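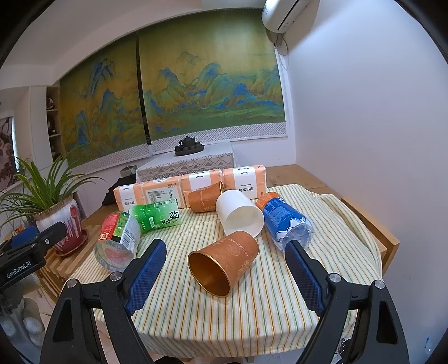
Paper cups and drinks bottles on a striped tablecloth, with tissue packs behind.

Table clearing

Table clearing is the job of gathering up used cups, bottles, wrappers and napkins from a table once people have finished eating or drinking. It is one of the most ordinary bits of housework going, and also one of the most varied, as no two tables are ever left in quite the same state! It is usually treated as separate from washing up, although in homes where paper cups and bottled drinks are used the two can be very nearly the same job.

Disposable drinkware

The paper cup is the usual choice for a crowd. It is light, it stacks, and it needs no washing. Plain white cups are sold almost everywhere, and printed ones for parties and festivals come in a wonderful range of colours, often with flowers, lettering or a shiny gold rim. A cup with a metallic finish looks splendid on the table but may not be accepted with ordinary paper, so it is worth reading the sleeve it came in.

Most paper cups have a thin lining that keeps the drink from soaking through. This lining is the reason many towns ask for cups to be kept apart from newspaper and card. In Filtby, for instance, there is a separate bin for them at the Kershaw Road recycling point, while Skatville collects them with cartons.

Bottles

Plastic drinks bottles make up much of the bulk on a cleared table. Bottled green tea, fruit drinks and water all come in much the same kind of bottle, and a soft bottle can be squashed almost flat, which saves a surprising amount of room in the bag. Leftover drink is tipped away first. Caps are normally screwed back on after squashing, though local rules differ and some places still want them off. 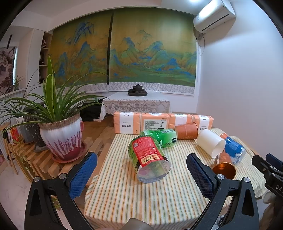 Order of work

There is no fixed order, but most people begin with whatever is lying down, as a tipped cup may still hold a mouthful of tea. Upright cups come next. They can be nested one inside another, and a good tall stack carried to the kitchen in one go is a real pleasure. Cups of different makes do not always nest well, and a wide one is best put at the bottom.

Bottles are gathered after the cups, and anything that is still wanted, such as tissue packs, is pushed to the back of the table or moved to a shelf. The cloth comes last.

The tablecloth

A cloth is folded inwards from the edges so that the crumbs stay in the middle, then shaken outdoors. Striped cloths are very popular for everyday use, as the lines make it easy to lay the cloth straight and also hide small marks rather well. Rounded tables need a little more care, with the overhang evened out at the corners.

Tea stains on cotton are dabbed with cold water as soon as they are noticed. Wipe-clean cloths, such as those sold under the Clarnano name, only need a damp sponge.

See also

Washing up
Paper cup
Tablecloth
Household recycling

Page last changed 04/06/2025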